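This site uses cookies to remember your preferences. Accept | Manage settings

Print this page | E-mail this page

Desk Skills for Adults, Handout 6: The Laptop, Its Surface, and You
Posted in December by the course tutor, Jakbridge Evening Classes

Bring this sheet next time. I say so on every sheet, and the recycling bin by the door is always full of them.

Last week we did passwords, and spirits were low. This week is housekeeping, which asks less of everybody. We'll cover where the laptop sits, what goes beside it, and how to clean the thing without drowning it.

1. Where it sits

Flat, hard, level. A bed is none of these. Neither is the arm of a sofa, whatever you got away with at home. Leave clear table in front for your wrists, and put the mouse on the side of the hand that uses it. If it's wireless, it still needs room to move. A mouse wedged against a stack of mail will go exactly as far as the mail lets it.

Open the lid with your fingers at the middle of the front edge. Tilt the screen until you stop seeing the ceiling lights in it.

2. The parts people can't name

Trackpad: the big blank rectangle below the keys. Palm rest: the area on either side of it, where most of the grime ends up. Grille: the strip of tiny holes beside the keys on some models. Sound comes out. Crumbs go in.

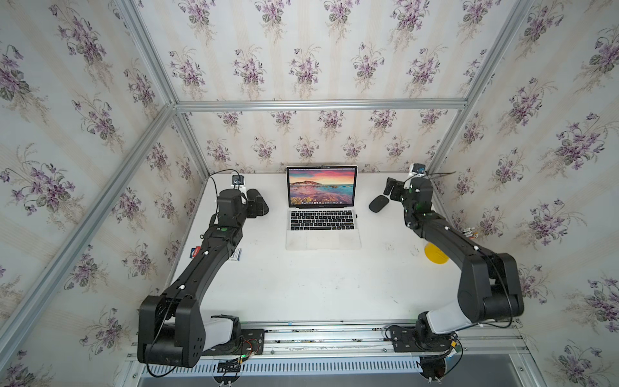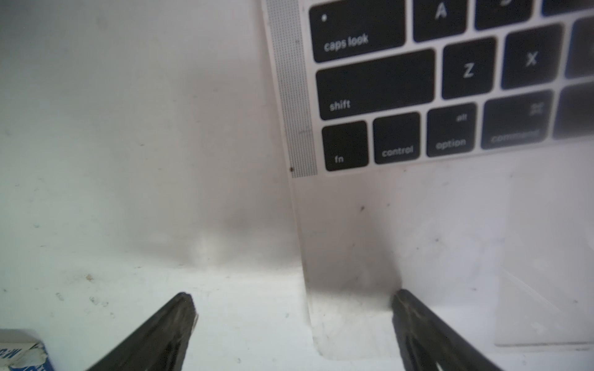

Smudges around the trackpad; the speaker holes and lower left keys, closer up.

Learn the lower left corner of your own keyboard, as half of next week happens there. Shift makes one capital. Caps lock makes capitals until you notice. On an Apple machine, control and command are different keys and will not cover for each other. The fn key changes what the top row does, and pressing it in a temper changes nothing.

3. Cleaning

Shut down first. Sleeping is not shut down.

Use a soft cloth, barely damp, and wring it again after you think you've finished wringing it. Do the screen first while the cloth is clean, then the palm rest, then the trackpad. Go around the keys with a dry brush. Never spray anything at the machine, and keep liquid well clear of the grille. The Brito Street room has a drawer of cloths; please put them back in the drawer.

Don't use kitchen cleaner. The Virby wipes in the supply closet are for the tables, and the label says so in type you'll need your glasses for.

4. Homework

Clean one laptop. Then type this line with correct capitals, using shift only:

Drandia to Jakbridge, Platform 16, Seat 87, Zone A.

Save it under a name you'll recognize. "Document" is not such a name, and neither is "Document 6." Bring the file and your charger. The next session runs 90 minutes with a break, and coffee stays on the windowsill.

Get our newsletter: enter your e-mail address to hear about new classes.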